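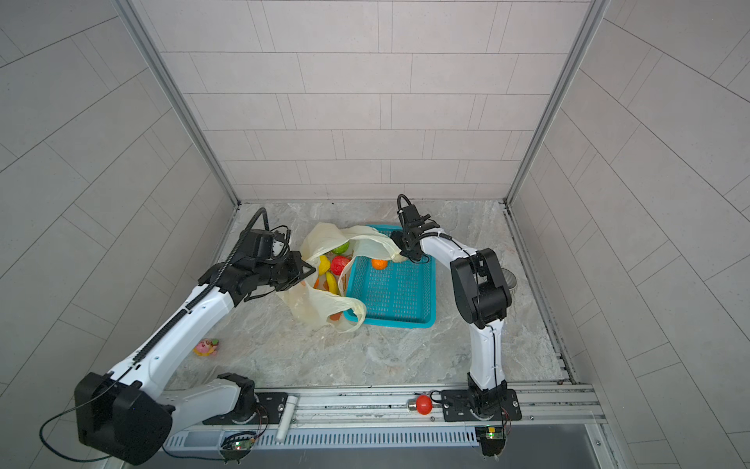
Most of our failed transfers in March came from one source: the policy treated the container as a rigid body. Rigid containers keep their opening where you left it. Bags don't. In the current task the fruit starts in a thin translucent bag and is meant to end up in the slotted turquoise basket, and the bag can drape over the basket's edge, so a wrist camera sees plastic and target in the same view. A pose estimate for the opening is close to meaningless at that point.

Rosimeire Moura suggested dropping the pose estimate and predicting a per-pixel graspability score for each arm separately. We trained this on 1,928 demonstrations, all bimanual, with no labels for the bag itself. The two score maps are then compared, and the arm with the lower peak is assigned to hold or wait. That is the whole method. We call it Plallness internally, for reasons that predate me.

Evaluation was 500 trials per variant. The separate maps beat the shared map on soft containers and made no measurable difference on trays. Two failure modes remain:

- the fingers close on film and fruit together – the strawberry is the worst case
- both peaks fall on the same item, and the arms stall

Berkay Altıntaş is working on the second with a simple tie-break. The first probably needs force data, and our logs from before Thursday don't include it.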